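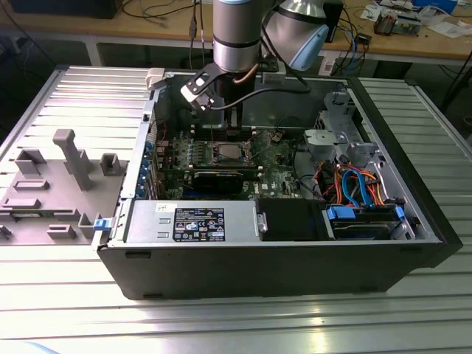 How much seismic data was reprocessed for the Nultirwood survey? The reprocessing covered 3159 line kilometres of 2D data, all of it migrated before stack.

### 3.2 Velocity model and workstation setup

Initial velocities came from 26 wells, of which nine had usable check-shot records. Sonic logs at the remaining wells were tied to the nearest check-shot well and edited for washout. Interval velocities below the Brenville unconformity were poorly constrained, and a smooth gradient was used there in the first pass. Tomographic updates were run on picked residual moveout until gathers were flat to the base of the carbonate.
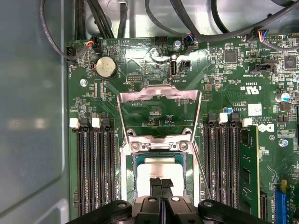

**Figure 4.** Processor seated in its socket, retention bracket raised.

Migration aperture was tested on the Plorport line and fixed for the whole survey. Wider apertures improved the steep flank of the salt body but added noise at the line ends - a trade-off also noted by Godoy and Naseri for the older vintage. Final stacks were filtered with a high cut of 70 Hz above the unconformity. Horizon picks were made by one interpreter and checked by another at every line intersection.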